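The Plate You Keep for Somebody Else

By Marleny Henao
December issue
5 min read
Filed under: Table & Home / Long Reads
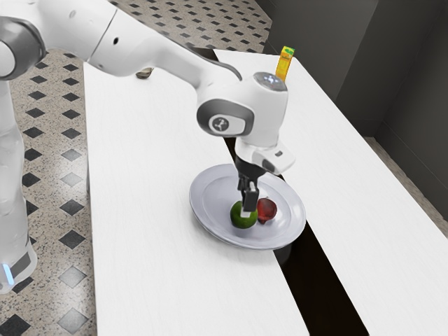
A white plate on a white table.

In Buzatu, the village where Marius Avram grew up, every family set one plate more than they needed at the winter meal. It was for a guest who might come. Most years no guest came, and his grandmother washed the clean plate anyway, together with the dirty ones.

"I asked her why and she told me to dry it," Marius says.

He and his sister Catinca now run a small eating place in Wultwood, 3 streets from the bus station. It is called Stemell and it has one long table. At each dinner they keep two seats free until eight o'clock. Who comes in before that hour sits down and eats what the others eat, and pays what they can.

I went there first because I was hungry and the door was open. I come from a country where the extra portion is put in the pot and not on the table, with more water in the soup when the bell rings, so the idea was not strange to me. But I had never seen it done in a business that must pay rent.

Catinca keeps the accounts in a green notebook. Last year the free seats were used 466 times. The cost was a little more than the new oven, which they did not buy. She still wants the oven.

The neighbors had different opinions. Maricica Surdu, who lives upstairs, thought it would bring noise. She now eats there in the cold months, always at the end near the coats, and she still complains of the noise. Lenuța Grecu brings pickled peppers in big jars and takes the empty jars home the same evening.

On my last visit the soup was bean with smoked rib. At ten minutes before eight a man came in with a wet umbrella and asked if this was the pharmacy. Catinca told him where the pharmacy was, and that it was closed, and Marius was already cutting the bread.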